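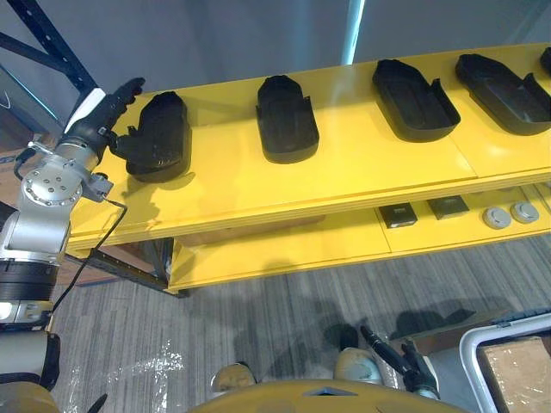 Our group looked at what happened to people's jobs in the parts room at Lonby after the robot went in. Lonby is a small assembly shop outside Ploladlow, 38 people on the payroll, and the part we care about is kitting. Kitting means getting the right parts together so the next person can build without walking off to look for something. Before March this was all done by hand by 6 people on two shifts. Now the robot does a share of it, lifting the black trays one at a time off the yellow shelf by the side wall, and the same 6 people do the rest plus some jobs that did not exist before. The report is on those jobs mostly. The robot is called Oda by everyone in the building, the software that gives it the orders is called Guto, and we use both names below.

Submitted 2026-05-21. Group report, workplace technology unit.

What we did

Two visits. First one was short, mostly a tour and safety talk. Second one we stayed a full shift and a bit of the next. Talked to all the kitters, one of the supervisors, and the person who does scheduling. Also got a printout of the Guto log for one week, which had 581 tray moves on it, and 17 of those marked "assist", meaning a human had to step in. We asked for the same numbers from before Oda but there weren't any, no one wrote down tray moves when people did them. So we can't do a before and after on speed. This was going to be our main section and we had to drop it.

What the work was like before

Kitters described it as a walking job. You got a paper sheet, walked to the shelf, picked, walked to the bench, checked the sheet, walked back. Everyone had their own order for doing it. One kitter always did the big parts first so the small ones would sit on top, another did the exact opposite and thought the first way was wrong. Both ways worked. The supervisor said she didn't care as long as the kit was complete.

Trays were reached for all day and the complaint was shoulders, not weight. The trays are not heavy according to everybody. It's the same reach over and over.

What it is like now

Guto sends Oda the list. Oda picks the trays. Kitters get the kit and add the small stuff by hand, screws, clips, seals, anything that comes in a bag. Then they check it on a screen and not on paper. Every kitter told us the checking has gotten longer. One reason is that when you picked it yourself you already knew what was in there. Now you have to look at a kit you didn't make and trust it or not trust it, and most of them said they don't trust it yet so they check everything twice.

There is also a new job called floor lead, which rotates. The floor lead watches for assists. When one comes up Guto beeps and shows which shelf spot, and the lead stops Oda, fixes the tray, clears it, starts it again. It is not hard but you can't really start anything else while you have it, because it could beep. Several people said it is the most boring part of the week. One said it was the best part, he gets to sit.

Pay did not change. We asked about this a few times becuase the floor lead job has training attached to it and it seemed like it should. The supervisor said it is being discussed.

Where things are put

This ended up being a bigger topic then we expected. Oda needs the trays in a row, in their spots. People used to shove stuff wherever there was room and come back for it. Can't do that now. There is tape on the benches and a rule about nothing loose on the top shelf. Newer kitters like the rule. Older ones called it "working for the shelf".

Restocking moved too. Used to be whoever noticed. Now it's scheduled, twice a shift, and it is done with Oda paused. The pause is short but it puts pressure on whoever is restocking, they said they feel like they are holding up the line even though no one has ever said so to them.

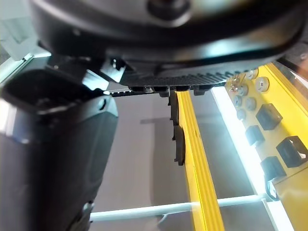

A kitter on the later shift told us that what bothered her was the quiet. When there were always two people at the shelf you talked, and you found out things, like that an order got changed or somebody was out next week. She said that now she hears it from the screen or she doesn't hear it at all, and that she has asked for the break times to be lined up again so both shifts overlap for a few minutes.

We think this is the most important thing anyone said to us. It was not on our question list. After she brought it up we went back and asked the others and four of them said something close to it. The scheduling person had not heard it before.

Assists, a closer look

Went through the 17 assists in the log with the supervisor. The log only gives a code. Most were the "position" code, which she said means the tray was not sitting where Guto expected. A few were "no grip". Two had no code. Kitters get asked about position assists at the end of shift, who restocked, and they don't like it. It feels like being blamed for the robot stopping. Supervisor said it's only to find the cause. Both can be true, but we'd recommend logging it by shelf spot and leaving names off.

Problems with our report

Small shop, one week of log, two visits. Everyone knew we were students and the supervisor was in the room for two of the interviews. Nobody was let go when Oda came in, so we can't say anything about layoffs. One person did move from kitting to shipping before March and we did not get to talk to them.

Recommendations

Put the overlap back between shifts, even ten minutes.
Take names off the assist follow up.
Decide on the floor lead pay and tell people either way.
Keep a count of double checking so there is something to compare next year.
Let kitters see the Guto list before the run starts. Three of them asked for this and it sounds like the screen can already do it.

Interview notes are in the shared folder, log printout is in the back of the paper copy only.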